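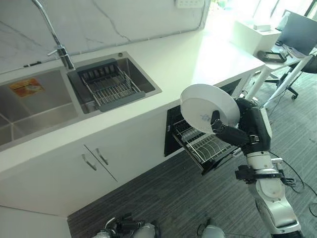

The town water in Gratcombe is very hard, and since we moved here in April I fight with it every day. The test strip showed 443 ppm. The kettle becomes white inside after one week, the soap makes almost no foam, and my tea has a thin skin on top. I would also like to protect the kitchen, where we have a double steel sink and a tall chrome faucet. The landlord allows a softener if I pay for it myself. Is it worth it for a rented home, or should I only buy a filter jug for drinking?

I have looked at the Itell and the Plernness, but I do not understand the difference in the salt they need.

*posted by teawithskin, September 15, 2020*

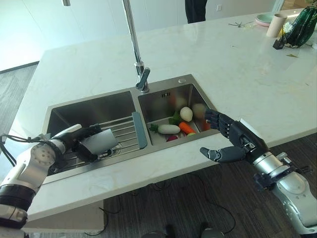 ## brine_and_barrel

It depends how long you will stay. A softener exchanges the calcium for a little sodium, so the whole home gets soft water, but you must buy salt and somebody must install it. For less than two years I would not do it. A jug is enough for tea -- change the cartridge when the skin comes back, do not wait for the light.

For the kettle use citric acid: one spoon, fill with water, boil, leave it for 20 minutes and rinse well. On chrome use it weak and wipe it off soon. Please do not scrub with a rough pad. 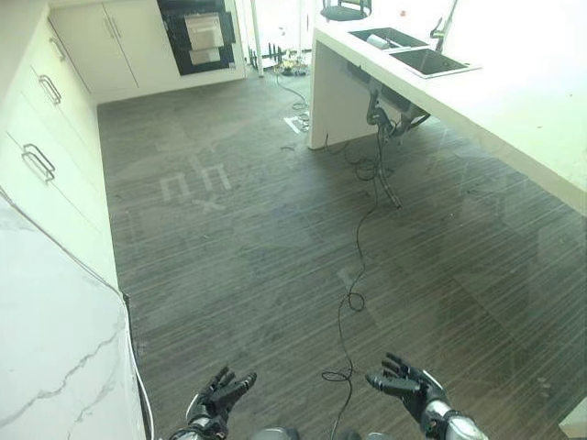

*White drawers on one side, the island with the sink on the other.*

## Lūse

get the softener, we paid nearly 3000 with the plumber and I don't regret it

## oldpipes

Ask the landlord to pay half, because the softener will stay there after you. Mine agreed to 200. Also check if your kitchen cold tap can stay on hard water. Some people prefer it for drinking.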